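Sun 14 April

The second batch for the Prellex policy is done: 151 demonstrations, all soft goods. I threw out four where the trajectory jumped mid-grasp — tracking loss, same as in March.

Target for the full set is 2000, split between the flat in Blackwood and the unit at Plondska. Two sites isn't much variety, but it beats one. Patterned fabric gets its own tag now. Plain sheets gave the tracker very little texture to lock onto, and I want to compare the drift figures properly before changing anything else.

Labelling is still by hand. Each episode gets a start, a grasp and a release, plus a colour note if the lighting is odd.

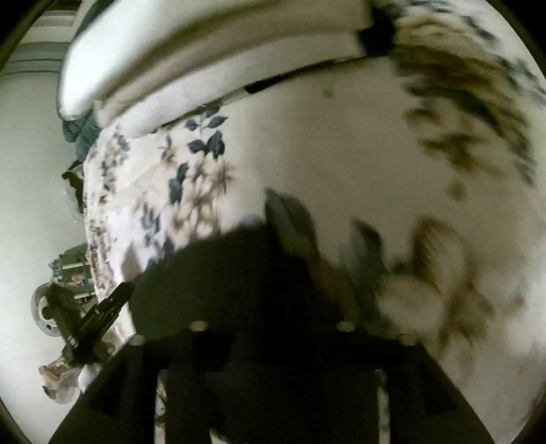
The left and right streams go into separate folders and get synchronised on the Elteck box overnight. Clock offset between the two is my main worry at the moment. I've written a check that flags any episode over the limit, but it hasn't been run on the older batch yet.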